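Rusow Kitchen Notes: Taming the Party Straws

If your kitchen is anything like mine, there's a drawer you open with one hand while holding everything in place with the other. Mine was the party drawer, and the worst thing in it was the straws! I bought a box of 1000 from the catering warehouse in Mutenton before the Jillthorpe street party, used a fraction of them, and have been finding the rest behind the cake tins ever since.

So one wet Sunday I made a pot of tea and sorted the lot out. It took 15 minutes, it cost me nothing, and I've been telling everybody who comes round for coffee.

Start with one tray

Individually wrapped straws are lovely things to have in, clean and ready to hand out, but they slide over each other like fish. Stand them in a jar and it tips over, and if you leave them in the box the flaps give up within a week. A shallow tray with raised sides is miles better.
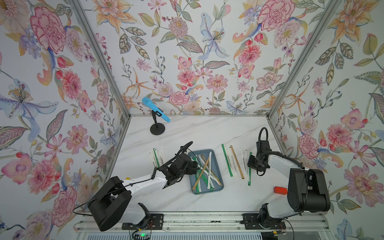

Wrapped straws are happiest lying down, all in one place, with a rim to stop them rolling off. Don't fuss about getting them straight on the first go. Tip them in, push them about a bit and see how much room they want. A blue-grey plastic tray with rounded edges like this one will take a good crisscrossed heap of them, green stripes and plain white and brown kraft all in together, and you can still lift out a few and lay them side by side on the worktop for the people you're pouring for. Rounded corners are worth looking for, too – crumbs wipe straight out.

I get my trays from the pound shelf at Pacheco, the hardware shop by the bus station. Measure your drawer first (I didn't, and had to go back).

Check the wrappers as you go

Pick each straw up by the middle and give it a quick look. You want both ends closed. Anything that has split goes in a mug by the kettle and gets used that day for squash, or for the children's painting, or for poking the plughole. There's always a use for an odd straw!

Give the tray a wipe while you're at it, and dry it properly before paper goes anywhere near it. A damp tray will ruin a paper wrapper faster than anything I know.
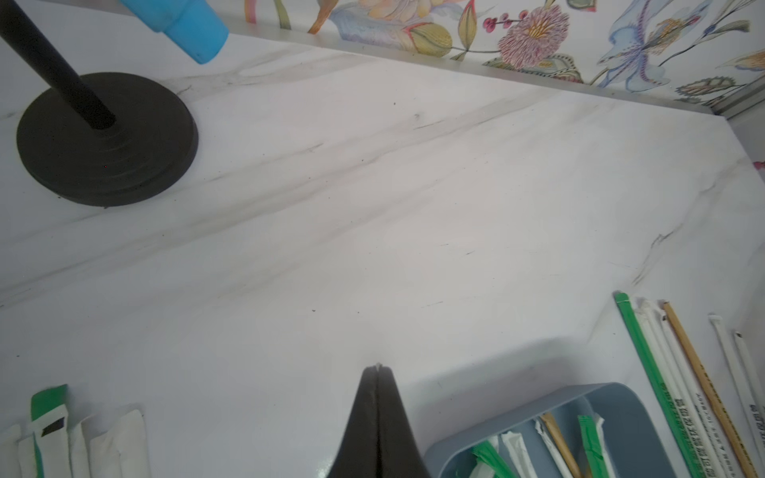 Kraft, green and white wrappers sharing a tray. The white one with the torn top is one for the mug.

Now for the enjoyable part. Take everything out again and make two piles, one either side of the tray. I know it sounds like going backwards, but it's so much quicker to put things away nicely when the tray is clear and you can reach both heaps without leaning over. Left hand, right hand, left hand, right hand – you get quite a rhythm going. I did 66 before my tea went cold.
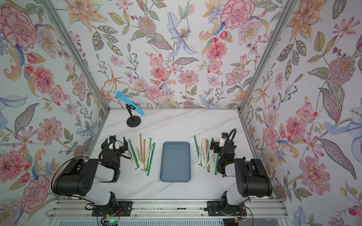
Tray cleared, with a mixed pile on each side.

Sort by colour or don't. I tried it for a while, with green at the front and brown at the back, and it looked wonderful until my family wanted a drink. These days I mix them on purpose, and guests love choosing.

What does matter is laying them all the same way, along the length of the tray. You'll fit far more in, and they don't snag when you shut the drawer. Stop filling a finger's width below the rim.

Where to keep it

Away from the hob and away from the sink. Steam gets into paper wrappers and makes them go soft, and if your straws are the plant-based sort, a warm cupboard does them no favours either.

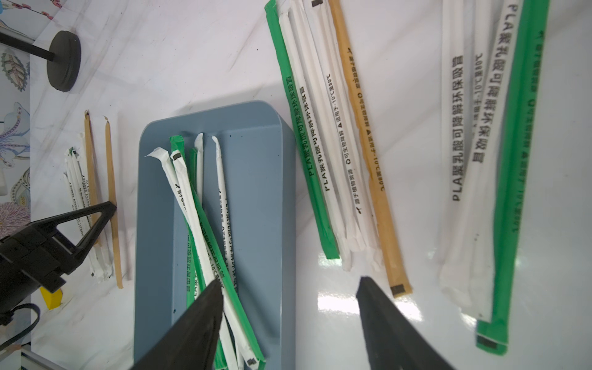
My tray lives in the second drawer down, next to the napkins, and on party days the whole thing comes out and goes on the table by the jugs. No decanting, no hunting for a pretty glass to put them in. When everyone's gone home, pick up the unopened ones, pop them back and shut the drawer.

The same trick works for wooden stirrers, birthday candles, sachets of sugar and those little packets of soy sauce. I did the candles last week and found 2 whole boxes I'd forgotten buying!

Next time: the tea towel shelf, and what to do with the ones you can't bear to throw out.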